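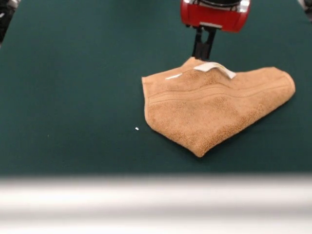 A reader on the Custis laundry board wrote that hot water alone never fixed her bath towels, and asked whether the washing soda step could be skipped. It can be skipped with soft water. With hard water, the minerals stay bound to the detergent film and the towel goes on shedding water on first contact.

The procedure below removes detergent and softener buildup from cotton terry. It does not repair worn loops or reverse bleach damage.

Check the towel first

Lay the towel flat and place a few drops of tap water on the pile. On clean terry the drops sink in within 2 seconds. If they stand for 5 seconds or longer, there is residue on the fiber and the procedure applies. Test the middle and one hem, as the hem holds more film.

Find your water hardness on the utility's annual report or with a test strip. Our supply in Drovlow measures 17 grains per gallon, and the quantities given here were set for that. Below 7 grains, use half the washing soda.

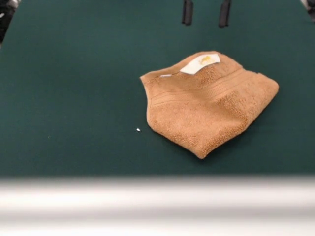

Residue is worst where layers of cloth press together in the drum and rinse water passes slowly. For that reason the load should be small, and every piece should go in opened out. A towel folded over on itself, like the tan one with the curled left edge, presents only its outer pile to the water. Shake it open and drop it in loosely. Fill the drum no more than halfway.

Strip wash

1. Set the washer to its hottest cotton cycle with an extra rinse. On the Clasent front loaders the extra rinse is a separate button and resets after each load.

2. Put half a cup of washing soda directly into the drum. Add no detergent and no softener.

3. Start the cycle. Pause it once the drum has filled and wet the load, and soak for one hour. If the machine drains when paused, soak in a bathtub instead and transfer the load wet.

4. Resume and run to the end. Gray or cloudy water during the wash is normal.

5. Run a second hot cycle with one cup of white vinegar in the softener compartment. Do not combine vinegar with the washing soda, as each neutralizes the other. Never use vinegar in the same load as chlorine bleach. 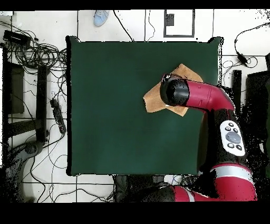 Drying

Shake each towel hard before it goes in the dryer, to lift the loops. Use medium heat and no dryer sheets. Remove the load when the hems are dry. Line-dried terry will feel stiffer, but the drop test result is the same.

Dosing afterward

Cut regular detergent to half the line on the cap. Nigam powder and most liquids are marked for heavy soil, and bath towels are light soil. Repeat the drop test every few months.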